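From: Damian Aigner
To: Greltgate Parents list
Subject: Re: Bedtime reading with two of different ages

On Sunday, Carrillo wrote:

> Does anyone manage to read to both of theirs at once? Our eldest is
> seven and wants chapters, the little one is two and a half and wants
> the same digger book until we all fall over. At the moment we do them
> separately and it takes up the entire evening. I feel mean hurrying
> either of them. Any ideas welcome, however daft.
>
> Also, is the Iltham library still doing the big ticket for families?

Hello Carrillo, hello all,

Oh, I love this question! We have been through exactly this with ours (eight and three now) and I've got far too much to say, so put the kettle on.

Yes to the library first. The family ticket is still going and you can have 22 books out on it at a time, which sounds like plenty until a three-year-old is let loose by the board books. You need one proof of address and they'll do it at the desk while you wait. Go in the morning if you can, the parking is hopeless after school.

Now, bedtime. What changed everything for us was giving up on the idea that they both had to be listening. We read the big one's chapter out loud in the living room, straight after tea, while the little one plays on the rug with whatever he likes. He isn't asked to sit still or be quiet (well, quiet-ish). For the first week he took no notice at all. Then one night I stopped to find my glasses and he looked up from his bricks and said "more wolf". He'd been listening the whole time! He can't have followed half of it, but he knew there was a wolf and he wanted it back.

So the long book has moved out of the bedroom altogether, and upstairs is for picture books only. The eight-year-old said she was too old for those. She now does all the voices.
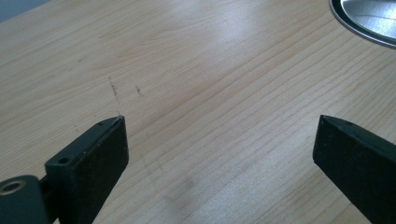 Plisirix wrote back to me off-list when I mentioned this before, and said I could pass it on: in their house the older child reads the picture book to the younger one, and the grown-up is only there to turn the light off. It took a while to get going, with a fair bit of arguing over who held the book, but the reading aloud did wonders for the older one's confidence at school.

I'd go along with that, with one small warning. Ours was keen for three nights and then went off it completely, and I made the mistake of pushing. It went much better once I left it to her. Some nights she reads, some nights I do, and some nights she lies upside down with her feet on the wall and pretends she isn't interested in a hedgehog looking for his hat.

About the same book over and over: I used to dread it, and I've come right round. We must have read our bus book 400 times by now and it's falling to bits, and I wouldn't swap it. He knows when the page turns. He fills in the last word of every line, and if I put in a wrong one he shouts with joy and tells me off. Try it with the digger book! Say "the digger picked up a great big pile of custard" and see what happens. It's the best fun I have all day and it costs nothing.
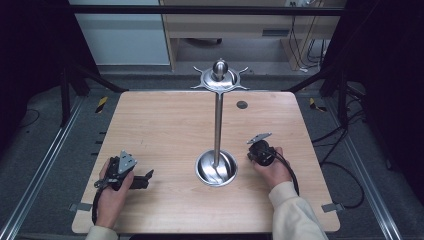
Carrillo asked me afterwards whether the wrong-word game doesn't just wind them up before sleep, when the point is to calm things down.

Fair point, and yes, it can. We keep silly for the first book and do the second one straight, in a low slow voice, with the big light off and the lamp on. I read that one more and more quietly until I'm nearly whispering. By the last page he's usually got his thumb in and his eyes half shut. If he hasn't, I read it again, even slower. I have sent myself to sleep this way more than once.

A few other bits that have worked for us, take or leave:

Let the little one choose from two books, never from the shelf. The shelf takes half an hour.

Start ten minutes before you think you need to. I know, I know. But all the hurrying comes from starting late, and the hurrying is the part that feels mean.

Chapters don't have to be finished. We stop in the middle of a page if it's time, and she puts a sock in as a bookmark (clean, mostly).
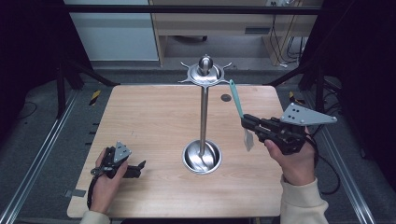
Audiobooks count as well. On the nights when I'm on my own and worn out we all pile on to the bed and somebody else does the reading. I felt guilty about it to begin with, but they get the story and they get the cuddle, and so do I. The library has lots of them, and they don't come off your 22.

One more thing for the parents of small ones. I've got a box with about 50 board books in it that ours has grown out of, some chewed at the corners but all readable. I'd much rather they went to someone on the list than sat in our loft. Reply to me and not to everyone, and I'll bring them along to the next Greltgate coffee morning.

And do tell us how the custard goes down!

All the best,
Damian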